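Where Did Everybody Go? Seat Choice and Quiet in Jilolthorpe Library

Final report, Research Methods project
Group members: Ruba Hamdan, Wekesa Mussa, Imani Shemweta
Written up by Ruba Hamdan, with corrections by the other two, some of which I have accepted

1. How we got the topic

Our first topic was sleep. Every group's first topic was sleep. We were told there was room for one sleep project, and that it had been claimed before we finished our sentence. Our second topic was whether the dining hall coffee had gotten worse, which was turned down for having a conclusion before it had a method.

The third came out of a complaint. Wekesa had walked all three floors of the library in the hour after lunch and couldn't find a place to sit, and then walked them again in the evening and could have lain down on any table he liked. He was annoyed enough to draw a map. By the time he showed us the map we had a project, so this report owes a lot to one bad mood in September.

The question we settled on was this: when students at Jilolthorpe have a choice of seats, which do they take first, and do their reasons match what they do? The second half was added on advice from our instructor, who said the first half alone was a seating chart.

2. What other people have said

There is a lot of writing about library seating, most of it by people who design libraries and want you to know about it. The general view is that people like windows, corners, outlets, and not being looked at. We didn't find anyone who disagreed. We did find a long argument over the word "quiet," which some writers use for an absence of noise and others for an absence of people they know. This turned out to matter later, so we will ask the reader to hang on to it.

The library itself was refurnished through the Engebretsen fund a few years back. The donor's letter hangs by the elevator and expresses the hope that the new furniture will "encourage conversation across disciplines." We photographed the letter and kept it in the project folder as a reminder of what we were up against.

3. What we did

We used a paper survey and some watching.

The survey was one page. We printed 300 copies and left them in stacks by the doors, at the help desk, and on the tables of the second floor. We got 73 back. Of the rest, we know that many were used as scrap paper, because we kept finding them with calculus on them. Jilolthorpe has 4000 students, so we are not going to claim to speak for the place. We speak for the people who like filling out forms, and we would guess they also like sitting near the help desk.

The survey asked where the person usually sat, why, what would make them leave a seat, and what they would change. There was a box at the bottom marked "Anything else?" which was a mistake, or the best thing we did, depending on which of us you ask. Imani typed those answers up and thinks it was a mistake.

For the watching, we took turns sitting near the stairs on each floor when the building opened and marking on a copy of Wekesa's map which seats filled in what order. We did this on five mornings. We didn't write down anything about who the people were. The only person we can identify is Wekesa, who forgot one morning that he was supposed to be observing and went and took the window seat himself. We left that out of the results.

We should say something about the app. The original plan was to have people log their seats through Flollen, the study planner the college gives everyone. Flollen has a place to enter a location. It also logs you out when you enter one. We lost two weeks to this, and the help page suggested that we restart our devices and be patient. We restarted our devices.

4. What we found

4.1 The order of filling

Window seats went first on every floor, every morning we watched. This will surprise no one who has met a window. After the windows came the ends of the long tables, and after those, the seats with an outlet within reach of a normal cord. The middle seats of the long tables went last and often didn't go at all. A person would sit down on the floor against a bookcase before taking the middle of a long table between two strangers, and we have several crosses on the map in places where there is no chair.

The round tables on the first floor, the ones meant for conversation across disciplines, behaved like this: one person sat down, spread out, and owned the table until they left. We never saw a second stranger join. Bags were placed on the other chairs with what I would call intent, although Imani has asked me to note that intent was not measured.

4.2 The wall seats

The result we hadn't expected was at the back of the second floor, where the old single desks are. These were supposed to go out with the refurnishing and are still waiting for a truck. They face the wall. They have no view, the lamp over them buzzes, and the wood is scuffed from years of elbows and chairs. We had marked them on the map as "overflow."

They filled up right after the window seats, ahead of everything new in the building. People walked past padded chairs to get to them. Once taken, they stayed taken. Window people got up a lot, to stretch, to find coffee, to look at whoever had just walked by outside. Wall people sat down and were gone from the world until lunch.

4.3 What people said

Asked for the most important thing about a seat, most people wrote "quiet" or something that meant quiet. That seemed simple, and then we read the follow-up answers. Someone who usually sat right next to the café entrance, the loudest place in the building by any standard, had written "quiet" and underlined it. Another said they left a seat if it got noisy, and two lines down said they wore headphones the whole time.

So we went back to the argument in section 2. Reading the answers together, we think quiet was mostly being used to mean "where nobody I know will stop and talk to me." The café corner makes sense that way. No one stops there, because everyone is carrying something hot. The wall desks make even more sense, as you can't catch a friend's eye when you are facing plaster. Several people said some version of this outright. One wrote that the round tables were "like sitting on a stage waiting for your roommate."

The window seats don't fit. They are in full view of the path, and people get waved at through the glass. Our best explanation is that people like windows more than they like their own rules, and we don't have a better one.

4.4 Anything else?

Under "Anything else?" we got requests for more outlets, fewer people, a nap room, and the return of a vending machine that none of us remembers. There was a long and fairly good poem about the elevator. There was a drawing of a duck. One respondent explained at length that the survey was badly designed, and made four points. We agreed with three and have listed them in the next section as our own.

5. Problems

The survey was left where people were already sitting, so it mostly reached people who had found a seat. Those who gave up and went home were never asked, and they are the ones Wekesa was angry on behalf of in the first place.

We watched only in the morning. His complaint was about the afternoon. We noticed this after we had finished.

We asked "Where do you usually sit?" before asking what mattered in a seat, and it is likely that people then gave the reasons that made their usual seat look sensible. The other way around would have been better.

Also, the map isn't to scale. Wekesa wishes it known that it was never meant to be.

6. What we would suggest

Don't send the truck. The old desks are ugly and in constant use, and the new round tables are handsome and hold one person each. If the space has to match, the library could look at the plain study desks in the Sundwood building, which also face a wall and also seem to be full whenever we cut through there.

If more seating is bought, buy single seats, and put an outlet by each. Turn them away from the stairs. Put the conversation across disciplines somewhere near the café, where people are talking anyway.

For any group that takes this up next year, watch in the afternoon, skip the app, and keep the box at the bottom. Imani will not be available to type it up.

7. Who did what

Wekesa drew the map and did most of the early mornings. Imani Shemweta built the spreadsheet, typed in the surveys, and removed adjectives from this report wherever she found them. I wrote the text and put some of them back. Britta Tiedemann read a draft and asked what the point was, which led to section 6. 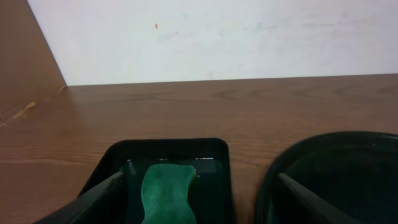 Imani Koech: I filled out one of these and I stand by what I said about the outlets. But you're wrong on the windows. I sit there because it's the only spot where I can see my group coming and leave by the other stairs before they get to the second floor. Put that under quiet if you want. And please do your watching after lunch next time, it's a completely different building.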